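Emilian Moldovan on the Lines of a Decorated Egg
22 March 2019

Emilian Moldovan has been decorating eggs with wax and dye for 28 years. He learned from his grandmother, taught himself a good deal more from old notebooks, and now runs a spring class in Skindton that fills up well before April. I asked him what the patterns mean and how much of that meaning people still care about.

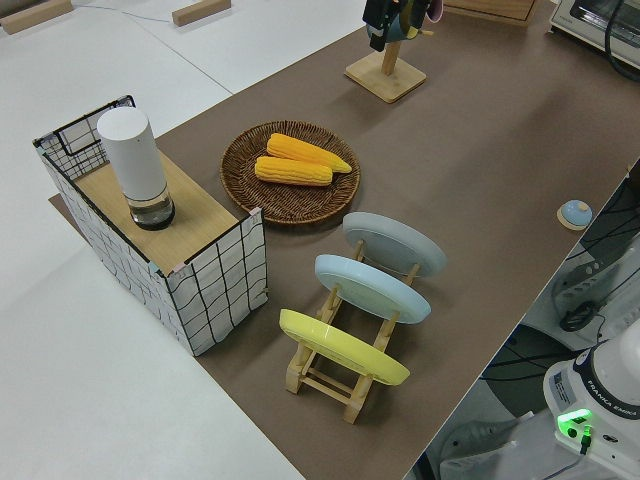
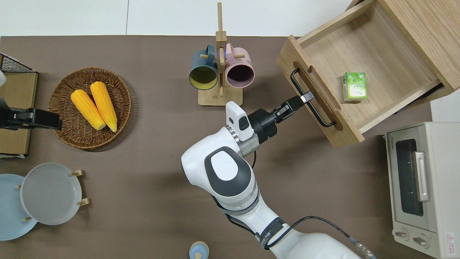
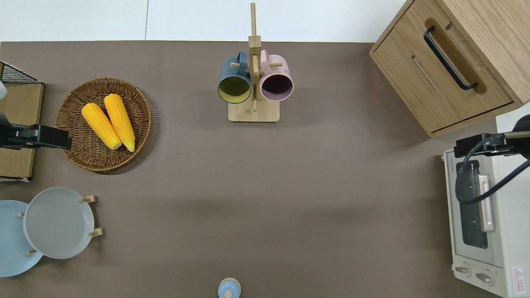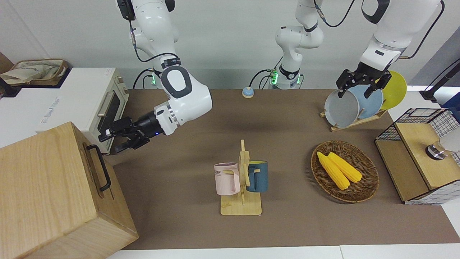

"Most people come in wanting a list," Moldovan says. "They want to hear that a triangle is this and a star is that. I can give them a list, but it will be my grandmother's list. A woman two villages over had a different one."

He keeps a notebook of the patterns he has collected, 121 of them so far, each drawn in pencil with a note on where he found it. Some have names and some don't. The one he calls the Barbu is a double wave that runs all the way around the egg and meets itself at the back. He named it after the family that showed it to him.

"They called it water," he says. "My grandmother drew nearly the same line and called it the lost path. For her it was about a person's life, how you wander and end up back where you began. I teach both."

The line with no end is the part he talks about most. An egg has no corners, so a band drawn around the middle has to close, and he thinks a lot of the old meaning comes from that. A closed band can stand for eternity, or for the year coming around again. If the band has teeth on one side, like a comb, it is usually tied to rain.

Color is a separate matter. Yellow goes on early and is linked to grain and the harvest. Red is for love, and in some homes for protection. Black goes on last. New students tend to be nervous about it, Moldovan says, and he has to tell them that black on an egg was often a sign of respect for older people.

"You give a child a bright egg with a lot of white left on it," he says. "You give an old man a dark one, with a full pattern. His life is full. It's a compliment."

He buys Grarken powder dyes these days. He used onion skins and walnut hulls when he started and still brings them out for a class now and then, but the brown is hard to repeat from one batch to the next.

Last year he finished 384 eggs, the most he has ever made in a year. A large share went to a shop in Endbridge. He kept very few. "I keep the ones where something went wrong," he says. "A line that drifted, or wax that came off too soon. I like to look at those again in the winter."

I asked whether it bothers him when people choose a pattern only because it looks good. He thought about it for a while.

"No. My grandmother did that too," he says. "She'd draw a row of deer because she was good at deer. Then somebody would ask what they were for, and she would say health, or a long life - it depended on who was asking."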